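**Vira rover drifting left on the big plaza, wheel or cam?**

**fanard_fleet**
ok so our Vira drifts left on long straights. Reset odometry, reflashed the Lokora drive board, still 18 cm off after 30 m. Wheels swapped in January. Route is the open concrete with the curved building at the far end. Grabs off the onboard cam:
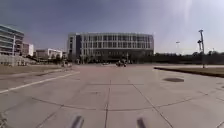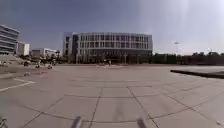

*onboard cam, both from the plaza, looking toward the curved building*

**boltbucket**
wheel diameter. One side worn more, seen it a hundred times. Put calipers on both

**macaraeg_m**
Disagree. Before you touch wheels check the cam mount. Joints bow out near the bottom, thats a wide lens, but if your intrinsics are stale the line follower will pull to one side

**boltbucket**
he said odometry tho. cam isnt even in that loop

**macaraeg_m**
it is on Vira, fused by default. Turn vision off, run the same 30 m, compare

**fanard_fleet**
didnt know it was fused. Will try. Also the low sun glare on the right in the second one, could that matter?

**macaraeg_m**
maybe, try again at 6 pm

**slowtorque**
tire pressure?? ours did this at 400 hours, left one was soft. And redo the hub bolts, they loosen by 600

**fanard_fleet**
solid tires. Hub bolts havent been checked, doing those first then vision off

**boltbucket**
still say calipers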